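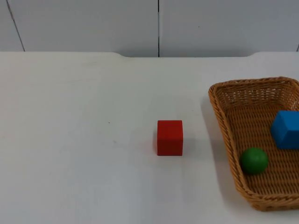
4.2 Demonstration at the Nuldale open day

The demonstration in March had two purposes. The first was to show the sorting task to visitors with no background in manipulation. The second was to collect trials under conditions that the laboratory sessions described in Section 3 do not reproduce, chiefly irregular start times, commands spoken by strangers, and noise from the hall. The task was kept identical to the laboratory version: a visitor names one object, and the system must place that object in the wicker basket or, if the object is already there, report this and remain still. Figure 4 shows a state that occurs partway through a round, with the red cube on the table and the blue cube and green ball in the basket. In this state the command "red" requires a single pick and place, while "blue" and "green" require no motion. We refer to the latter as null commands. They are of interest because the earlier controller tended to regrasp objects that were already in place.

Figure 4. Tabletop task at the open day. One object remains to be placed.

The demonstration ran from ten in the morning until late afternoon in the ground floor hall of the Bandell building. Visitors were admitted in groups and stood behind a rope on the long side of the table. One operator (Sithole or Masilela) held the stop button and a second (Ngcobo) logged commands and outcomes by hand. The hand log was later compared with the controller log, and disagreements were settled by Verhoeven, who had not been present in the hall. No visitor names were recorded.

A total of 261 commands were given during the day. Of these, 70 were null commands. A further 3 were excluded from the analysis: two were spoken while the operator was still resetting the table, and one named an object that was not part of the set. The exclusions were made before outcomes were tabulated.

Speech was handled by the Cloker front end with the vocabulary used in the laboratory. Visitors were told which words the system accepted but were not asked to repeat a command if they used a different phrase. Several said "the round one" or "the ball" in place of "green". Both phrases were mapped to the ball during setup, after a pilot with building staff. Other wording was passed to the rejection branch, and the operator then prompted the visitor. A rejected phrase and the prompt that followed it were logged as one command.

The planner was Escobar, in the configuration given in Table 2, with one change. The approach height over the basket rim was raised to 128 mm. In rehearsal on the evening before the open day, the lower laboratory value had led to light contact with the rim when the basket stood slightly out of square with the table. The rim is braided and gives under load, so contact did not stop the arm, but it moved the basket and invalidated the stored drop position. We preferred a longer path to fixing the basket to the table, as a fixed basket would have removed a source of variation that we wished to keep.

Resets were made by hand. The operator lifted all objects out of the basket and set them down on the open part of the table without a template. Object positions at the start of a round are therefore not uniformly distributed. Leclerc noted that both operators favored the area nearest to themselves, and the start positions in the controller log bear this out. The placement results should be read with this in mind, and we do not pool them with the laboratory trials.

Two features of the setting affected perception. Daylight from the entrance doors changed through the day, and the white table and white wall behind it offered little texture for the exposure routine to settle on. Exposure was locked at opening time and adjusted once, at noon. Visitors also leaned over the rope, which put moving shadows on the table. The detector was not retrained for these conditions. Segmentation of objects inside the basket was less stable than on the bare tabletop, which we attribute to the weave of the basket floor. Its effect on null commands is treated separately in Section 4.3.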